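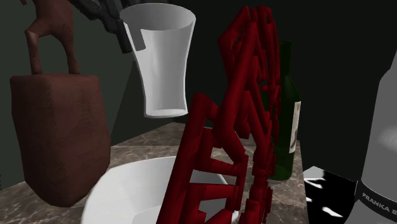 The method was called Taltetari, after a lake that Rhys Brunton had once been rained on beside, and by September it had been tried 2,000 times in simulation and had worked on 499 of them. Rhys had the paper nearly written. He had a title, an abstract with a hole in it for the number, and a first figure he was very proud of, in which the gripper had the white cup up in the air over the marble and the big red lattice stood across half the view like a gate someone had forgotten to hang. He had picked it for the lattice. Clutter, he said, was the whole point of the paper, and a reader should feel hemmed in by it.

"Twenty-four point nine five," said Clem Paewai, who had done the sum on the back of her hand.

"A quarter," said Rhys.

"Nearly a quarter."

"That's what a quarter is, in a seminar."

"It's going in a paper, though."

They were in the upstairs room at Mastby with the radiator that could be off or unbearable. Lachlan Bolger was eating soup at the spare desk. He had written the old method, Golob, which picked up the cup on fewer tries than anybody liked to mention in front of him, and he had come in to be gracious about being beaten. It was taking him longer than he'd planned.

"What are you counting as worked?" he said.

Rhys explained that a trial had worked if the cup was held clear of the table when the clock ran out. A script checked. The script had no opinions, it just looked at where the cup was and wrote down a one or a nought, and it had written down 499 ones.

"And if it's held but it isn't clear?"

"Nought."

"Clear but not held?"

Rhys thought about this. "I suppose that would be a throw."

"Did you get any throws?"

Clem started typing. It was the sort of question that cost an afternoon, and Lachlan, who knew this, went back to his soup looking generous.

There were no throws. What there was, when she had the failures sorted by how far the finger had ended up from the cup, was a long dull list of misses and then, at the very top, trial 62. The script had given it a nought. The distance between finger and cup was a number so small that the computer had written it with a letter in the middle.

"Open it," said Rhys, in the voice of a man whose horse has been mentioned by the steward.
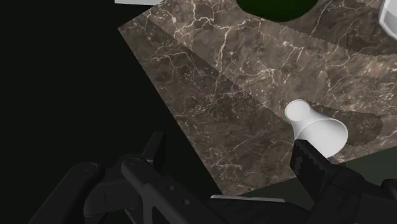

The Osstead Quarterly, Issue 40

She put it up on the big monitor from the gripper's own side of things, with the brown marble tilting away and the two halves of the hand enormous at the bottom. The cup was lying over on its side with its mouth turned down towards the right-hand finger, and the end of the toothed pad was up underneath it.

"It's touching," said Rhys.

"It's next to," said Lachlan.

"It's touching, and if it's touching it's got contact, and if it's got contact we could say contact."

"You could say contact. You couldn't say lifted. It's had a lie-down."

Clem turned the view a little one way and a little the other. From some angles there was a hair of brown stone between finger and cup and from some there wasn't. Rhys asked her to go back to the one where there wasn't. She left it there a moment, as one lets a child hold the train tickets.

"Five hundred," he said softly.

It should be said for Rhys that he did not want to cheat. He wanted the number to be round and he wanted it to have been round all along, and he was prepared to go to a good deal of trouble to find out that it had. He proposed a second column in the table, headed Meaningful Interaction. Lachlan asked whether Golob might have one too, because Golob had knocked that cup over more times than he could count and had meant every one.

They rang Tín Dương, who was the fourth author and lived on the coast and was thought to be fair. Clem sent him the picture. They heard him open it, and then they heard him put the kettle on.

"Which way up is the table?" said Tín.

"It's flat. It's just the view."

"And what's the green thing at the top?"

"Never mind the green thing," said Rhys. "Is the cup grasped?"

"What does the script say?"

"The script says nought."

"Who wrote the script?"

There was a pause, during which Lachlan scraped his bowl.

"I wrote the script," said Rhys.

"It's a good script," said Tín. "I always said so," and he asked after Clem's mother, who was much better, and rang off before the kettle had finished.

Rhys went for a walk round the car park. While he was gone Clem filled in the hole in the abstract with 24.95 per cent, looked at it, and found that she rather liked it. It looked like a number that had been somewhere. She added a sentence to the part on failures saying that in one trial the cup ended on its side beside the finger, and that this had been scored as a failure in line with the rule above.

"You could put that picture in," said Lachlan. "Figure two."

"He won't like it."

"He'll like it if you tell him it shows the grip pad."

It did show the grip pad, very nicely, every tooth of it. She put it in.

The paper went off to a workshop organised by Fletcher Stubbs, whose reviewers were known for their speed and their short sentences. It came back inside the month. The first reviewer found the results encouraging and the lattice distracting. The second wanted a comparison with Golob, in bold. The third had only one comment, which Rhys read out twice, standing up, with his coat still on.

Could the authors say why they hadn't rounded to 25?

Lachlan had to go and rinse his bowl. Clem opened the file, found the line and waited with her hands off the keys until Rhys had sat down.

"Leave it," he said at last. Then he asked if she could bring up trial 62 again, just from the left this time.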